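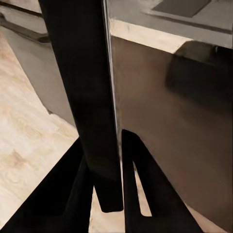

Pleser Kitchen Pack: a gallery

4 min read

We've had the Pleser kitchen pack from Bunau on our machines since the end of March, and so many of you wrote in asking what it looks like in use that a gallery seemed the friendliest way to answer. If you haven't met it yet, Pleser is a simulated kitchen you load up and let your two-armed robot practice in, long before it gets anywhere near a real dishwasher. Our copy came with 40 practice tasks and 15 lighting setups, and it took us nearly 2 hours to get through the install (the instructions are kind, but they do like to wander, a bit like us).

The room is called Plistinport, and I have to say I've grown fond of it. It has an L-shaped run of dark gray cabinets, steel counters, a sink with a gooseneck faucet and a great big window looking out on a lawn and a leafy tree. I'd happily make coffee in there!

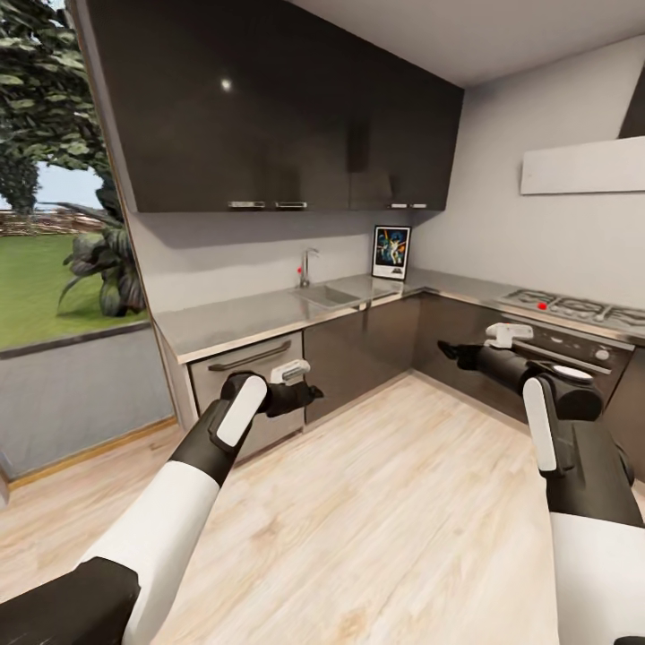

Both arms forward in Plistinport, the left toward the dishwasher and the right toward the oven.

What I like best about this view is how much there is to aim for without turning the robot around. The dishwasher has a good long handle, the upper cabinets have short ones along the bottom edge, and the cooktop is just around the corner. We've been using Onsri to write our own tasks on top of the ones supplied - it's a separate purchase, and worth a look once you've run out of the basics.

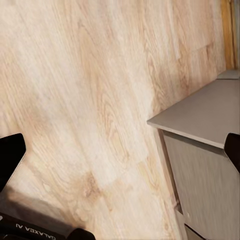

Issue 2

Close in with the gripper, fingers wide open and nothing between them, next to the corner of a gray cabinet. I'm a sucker for wood grain, and there's plenty of it, swirls and knots and all. The soft shadow is a nice touch too. If I were being picky I'd ask for a few more surfaces to choose from, and Bunau tells us a second room is on its way in April, so perhaps we'll get our wish. We'll add more pictures to this page when it arrives, and do keep the questions coming in the meantime.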